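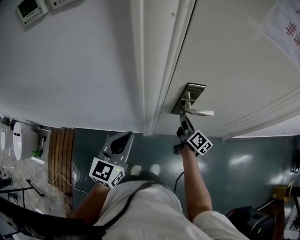
手持夹爪教机器人开门 Wuvar放出首批门类示教数据

2022年2月11日 消息

做机器人示教工具的Wuvar今天中午放出一批新数据,内容只有一类:门。压把手、推门、拉门、转钥匙、关门,全部由人两手各拿一只手持夹爪完成,没有用机械臂录。总共录了1864条,清洗后留下1091条,先给合作方用,公开下载的时间还没定。

稿子发得急,下面是目前知道的。有更新会接着补。

先说为什么做门。Wuvar在随数据一起发的说明里写得很短:客户问的最多的就是门。送货的、巡检的、打扫的机器人,底盘早就能跑,到了门口停住,等人来开。自动门好办,装个模块就行。麻烦的是普通的门,执手锁,弹簧有松有紧,门框有的还蹭。说明里管这个叫“最后半米”,不知道谁起的名。

做法不复杂。采集员戴头部相机,背一条肩带,左右手各一只夹爪,夹爪上固定着黑白标记方块,算位姿用。夹爪上还有一路相机,跟着手走,看的是指尖前面那一小块地方。人怎么开门就怎么开,只有一条硬规定,手指不许直接碰门,碰门的必须是夹爪。碰了就作废,重来。

单条不长,上限30秒。超了系统自动切断,那一条算废。Wuvar说原先没有上限,结果有人一扇门磨蹭半天,后面训练出来的动作也跟着磨蹭,在把手前面晃。加了上限以后好很多。

跟遥操作比,快。这一点几家说法一致。遥操作要先把机械臂运过去、固定、标定,操作员坐在旁边看屏幕,门一重就容易触发保护停机。手持夹爪装一个箱子就走。换一个房间,把相机和标记重新对一遍,马上接着录。缺点也明摆着,人手的力气和机械臂的力气不是一回事,人会不自觉地拿肩膀顶一下门,机器人没有肩膀可以顶。

所以这批数据里有一项检查是专门看身体的。头部相机往下看,能看到两条前臂和上身,质检员翻画面,发现用身体借力的,标出来,单独放一个文件夹。没删。Wuvar的解释是以后做全身控制的团队可能用得上。

钥匙这一项最费劲。 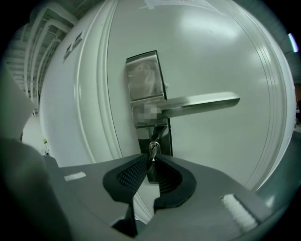
夹爪的手指比人的指头宽,钥匙柄薄,捏得住和拧得动是两件事。说明里给的办法是先让两指内侧的纹理垫贴住钥匙柄的两面,停一下,再转腕。停这一下很重要,没有停顿的那些条目,后面模型学出来容易打滑,转到一半手指空了。也有人习惯夹钥匙柄的边,Wuvar不建议,但也没禁。

还有一个细节,钥匙在把手下方的时候,夹爪从下往上伸,手腕的空间够;从上面往下绕就会磕到把手。新采集员第一天基本都会磕。现在培训的时候直接教从下面走,不再让人自己摸索。

把手的动作拆成三段:靠近,合指,下压。合指的位置要求统一,有的人喜欢夹把手末端,省力,有的人夹靠近根部,稳。两种都收,但要分开标。Wuvar内部一开始混在一起训,机器人每次夹到中间,哪边的好处都没占到。后来分开,就正常了。

空着的那只手也有要求。开门只用一只手的时候,另一只不能随便垂下去,标记方块得让头部相机能看见。有采集员抱怨说举着累,录一个上午胳膊酸。回应是缩短每一轮的时间,中间多歇。新版说明里写的是每录满一组就放下夹爪,喝水,活动手腕,然后再来。听着像体育课,不过执行得还可以。

标记方块怕反光。地面亮、顶灯又直的房间,有些角度方块上那一面会发白,识别丢几帧。丢得少可以补,丢得多整条不要。被清掉的那些条目里,这是比较常见的一种情况,具体占多少Wuvar没给。别的原因还有线缆缠住手臂、把手没有压到底就开始拉、关门的时候夹爪还没退出来。

数据的用法,Predard先试了。Predard做的是室内服务机器人,双臂,走轮子。他们拿到的是早一版,条目比现在少,先只训压把手推门这一种。据Predard自己发的简报,在自己办公楼的门上能开,换到没见过的门,把手形状差不多的也能开,圆球形的不行。圆球形本来就不在数据里,这个怪不到谁。拉门比推门差一截,要一边拉一边往后退,底盘和手配合的还不好,Predard说在改。

钥匙这部分Predard没训。简报里一句话带过,“暂不考虑”。问过为什么,答复是客户的门大多刷卡,机器人身上挂一串钥匙,客户也不放心。

另一家Mallera态度相反,就盯着钥匙。Mallera做仓库和机房的夜间巡检,老房子多,锁也老。它要的是力的数据,手持夹爪目前只记开合宽度,没有力。双方谈的结果是下一版夹爪在指根加传感,Mallera出一部分钱,数据先给它用。加了传感以后夹爪会重一点,重多少还在试。采集员那边的意见是别再重了。

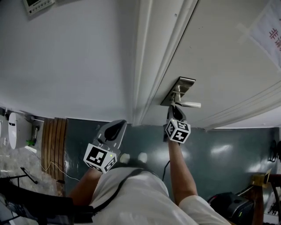 采集点和排班

目前采集在两处做。一处是Wuvar自己的场地,另一处再Srithong,当地合作方出人,Wuvar出设备和培训。Srithong那边刚起步,这一批1091条里没有它的,下一批才有。两边用同一份说明,同一套标定流程,但门不一样,那边的门据说偏轻,锁芯的方向也有差别。Wuvar说这正是想要的,只在一处录,模型会把那几扇门背下来。

每扇门录之前先登记:开向,把手朝左还是朝右,有没有闭门器,钥匙孔在上面还是下面。登记完拍一张门的正面。门上贴了纸、挂了东西的不用揭,照原样录,真实的门上本来就贴着各种东西。唯一要避开的是带人名和电话的纸,遇到了先换一扇门,或者后期遮掉。

排班两人一组,一个录,一个看。看的人负责开始、结束和喊停,另外做记号。录的人不自己判断好坏,这一条是吃过亏改的,早先让录的人自己标,标出来几乎全是好的。

培训半天。上午讲标定和手法,下午直接录,第一天录的不进正式数据。有做过遥操作的人转过来,反而要多花点时间,习惯了慢动作,拿上手持夹爪还是一顿一顿的。没碰过机器人的人上手更快。

现在还缺什么

缺失败之后再救回来的。1864条里绝大多数是一次到位,把手滑脱了重新夹、钥匙转反了再转回来,这类很少。机器人在现场最常碰到的就是这种情况。Wuvar计划专门补录400条,让采集员先做错,再改过来。做错要做的自然,这个比想的难,有几条试录看着像在演,手提前就知道要滑。怎么弄还没有定论,有人提议把门的弹簧调紧一些,让夹爪自己滑。

缺左手。右手开门的条目远多于左手。下一批会要求左右轮换,登记表上加一栏。

光线也单一,都是室内开着灯录的。走廊昏暗的、对着窗户逆光的,还没有。

另外,头部相机的画面弯得厉害,视野大,边上变形也大。Predard反映说直接用不方便,希望附一份去畸变之后的。Wuvar答应了,原始的也留着,两份一起给。夹爪上那一路同样处理。硬盘要多占一些,没办法。

遥操作那边没有停。Wuvar说手持数据打底,再用少量遥操作数据在真机上校一遍,这个顺序目前效果最好。校一遍要录多少,各家机器不同,它不肯给统一的数。Mallera的机器手臂短,够把手要贴得很近,校的时候基本等于重新教一遍靠近的那一段,合指和下压倒是可以直接用。

价格没有公布。合作方按项目谈。手持夹爪单卖不卖,回复是暂时不卖,图纸会不会放出来,“在讨论”。

后续时间

补录从下个月开始排。带传感的新夹爪7月给Mallera试用,同一时间Srithong的第一批数据入库。Predard会在自己的机器上继续测拉门,结果出来以后单独发简报。

已经拿到早期版本的团队需要重新下载,旧版里左右手夹爪的编号有一部分写反了,新版改过来了。没重新下的,训练之前自己先对一遍编号。

更新:刚收到Wuvar补充,登记表的空白模板今天晚些时候也会给合作方,中英文各一份。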